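4. Budgeting the Evaluation Stage

The first purchasing plan for the group was written before any simulation work had been scheduled. It listed two arms, two grippers, a spare set of fingers, and a mock kitchen to be built in the back half of the lab. The kitchen alone took up most of the floor space request. After Pluralier quoted a longer delivery time than the grant allowed, we split the plan into a simulated stage and a hardware stage and moved the kitchen into the first one.

The split changed what had to be paid for early. Simulated household tasks need compute hours, storage, and staff time to prepare the rooms and objects. They do not need a service contract, floor anchors, or a safety review. We set aside 600 compute hours for the first stage and used 284 of them by the end of May. The unused hours could not be turned into cash, so they were carried into the second round of tests.

Quotes for the hardware stage were requested from Troltier, Valente, and Kedora. The three were hard to compare as received. Troltier priced the arm and gripper as one unit. Valente listed the gripper, the cable set, and the mounting plate on separate lines. Kedora included training days that we had not asked for and would not remove them. We rewrote all three against a single sheet of 27 line items and left a line blank where a supplier gave no price. A blank line was treated as an open question and was not counted as zero.

Finger replacement was the line we had underestimated. Work near counters and other large, hard objects is where we expect contact damage on a physical arm, and small items bring the fingers close to the supporting surface. We used the simulated tasks to decide which finger shapes to price, and dropped one wide pad from the order before it was placed.

Views from the simulated stage are given in Figure 2.

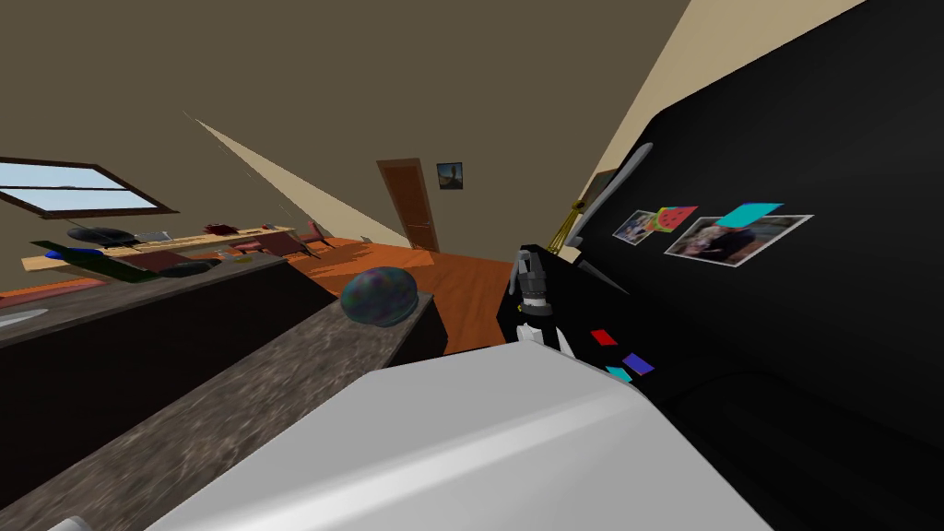
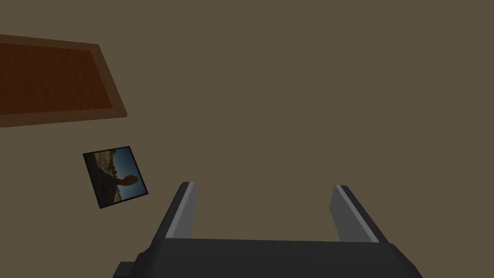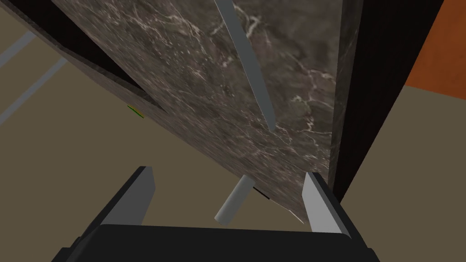 Figure 2. Simulated views, each with the gripper in view.

Should a group with a small budget buy the arm first or the gripper first?

Settle the gripper first, at least on paper. Its weight and mounting pattern limit which arms are suitable, and changing the arm order later costs more than waiting a few weeks to place it.

Contact: Armindo Tavares, corresponding author | © 2019 The authors | Back to top

14 shares | 3 comments

Mirko Rinaldi
Could you post the blank version of the comparison sheet? We are about to ask for quotes and have the same problem with bundled prices.

labmanager_k
Did the service contract get priced per year or for the whole grant? Ours was per year and it went up after the first one.

Armindo Tavares
Per year, all three suppliers. Mirko, I will send the sheet by email.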